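Peach log, July, 6:40 a.m.

Second entry on ripening. The first went onto the back of a Jenholm seed packet and is not worth copying out.

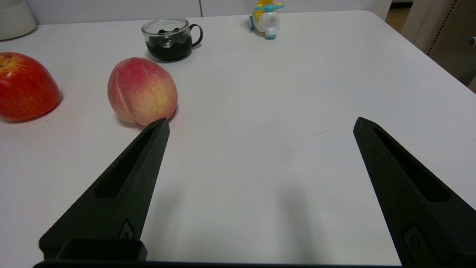
Apple, peach and the glass mug on the white table.

The peach came from the Drumport stand, out of a flat marked firm. When I got it home it had no give at the shoulder and almost no smell. It has been on the counter for 2 nights, stem end down, out of the sun. This morning there is a slight give near the stem when pressed with the side of the thumb, and the smell is noticeable from a few inches away. The color tells me less. The pink and red blush was there at the stand and depends on how much sun that side of the fruit got. The background is what changes, from green toward yellow, and it is now a creamy yellow with no green that I can find. I checked along the seam as well, which is usually where mine go soft first. No bruising yet.

Weight on the kitchen scale: 330 g for the peach and the apple together. I should have weighed them separately and will do so tonight. The scale is the old Mousavi from 2012 and drifts by a gram or so until it warms up, so a change that small means nothing.

The apple is in the test for the ethylene. Two days ago the peaches in the paper bag had an apple in with them and this peach did not. The bagged ones are ahead, and one is already too soft at the base to slice cleanly. From today the apple sits out on the table near the peach, with a gap between them. I expect open air to make the effect small or nil. If the peach catches up anyway, the likelier cause is the kitchen, which reached 80 yesterday afternoon and held most of that past dinner.

The apple itself is a good one, deep red with orange-yellow streaks up by the stem. It stays out of the refrigerator until the peaches are done and then gets eaten, mealy or not.

Other notes. Switched to the glass mug with the black handle. It loses heat faster than the stoneware, by my estimate some ten minutes sooner to lukewarm, but the level is easy to read and it does not hold the taste of the last cup. The handle is comfortable. Hand wash only, according to the Grerkon leaflet, and I have ignored that so far without damage.

Wiped the table down before breakfast with dish soap and a damp cloth. Peach juice dries sticky on white and goes brown at the edges if left overnight – there was a ring by the wall that took baking soda and two passes.

To do: weigh the fruit separately, same time each evening. Move the soft one to the refrigerator or cook it down. Buy paper bags. Look for a thermometer that records the overnight low, as I am guessing at it now.

Next check after dinner, thumb test and smell only. Cut the peach tomorrow if the shoulder gives all the way around.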